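The Long Goodbye to My Old Phone

By Kátia Guimarães

My phone buzzed at a little past 6 in the morning, and it wasn't my alarm and it wasn't my mother. It was a message from Burnisell, the company that made the thing, telling me in very polite language that the security update I was about to install would be the last one. After that I could keep using the phone as long as I pleased, but they would no longer be looking after it.

I read it twice and then I did what I suppose most people do, which was to put the phone back on the nightstand and feel a little sorry for it. We'd been together 4 years. It had been dropped on a train platform and left overnight in a cousin's garden, and it still took perfectly nice pictures. Nothing about it felt finished.

If you buy your phones the way I do, which is to say seldom and with a lot of grumbling, you've probably had a note like this yourself, or you will. The battery still gets you to dinner and the screen is fine. It's the software that walks out the door first, and it tends to do so quietly.

I spent a good part of October asking people what they do when that note arrives, and the answers were all over the place. A man at Grundier, a repair counter tucked behind a bakery near my apartment, told me he gets customers who come in asking for a new battery and leave having learned that their phone stopped getting updates ages ago. He changes the battery anyway. It costs 186 at his shop for the older Burnisell models, which made me wince, and he winced along with me – the part has gotten hard to find, he said, and he has to open the phone from the screen side, so the labor alone takes up most of his morning.

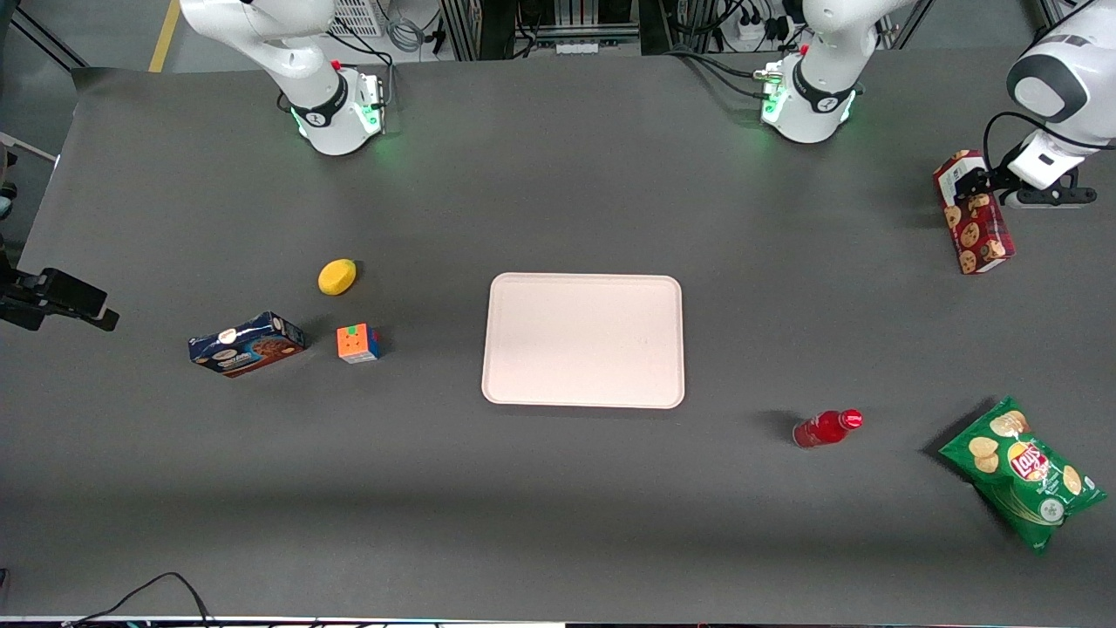 Cookies, chips and a sponge share the table with a Rubik's cube.

He did say something I've thought about since. The phones that come back to his counter year after year belong to people who know exactly what they use them for. Calls, maps, the grandkids. They don't keep banking apps on them, or they've moved those to a tablet that still gets its patches, and so the last update isn't quite the cliff it might be for somebody who keeps a whole life in one pocket.

I am, I'm afraid, a whole-life-in-one-pocket person. So I went looking at what was on offer, and ended up going back and forth between two phones for far longer than I'd like to admit. The first was from Sunari, a lovely slim thing at 335, with 2 years of security updates promised on the box. The second was an Ahonen, thicker and frankly rather homely, and quite a bit more money, but with a much longer promise behind it and a back cover you can take off with your thumbnail. My sister called it a brick. (She has the Sunari and loves it, and I have to say it does sit beautifully in the hand.)

What settled it for me was dull arithmetic on the back of an envelope. I took the price of each phone and divided it by the years of updates left, counting from the day I'd carry it home and not from the day it was first sold. That second part matters a great deal! A phone that has been sitting on a shelf for a year has often used up a year of its promise, and the discount doesn't always make up for it.
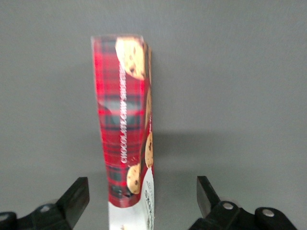 Is it safe to keep using a phone after its last security update?
For light use such as calls, music and maps it can be fine for a while, but take off anything to do with money or work, and install apps only from the official store.

I bought the brick. Moving everything over took almost the whole evening, mostly on account of the photos, and I lost one set of voice notes I'd have liked to keep, so do check those before you start. They don't always come across with the rest, and I'd assumed they would.

As for the old Burnisell, I installed that final update after all, took off the banking apps, and stood it up on the kitchen counter, where it plays the radio while I cook.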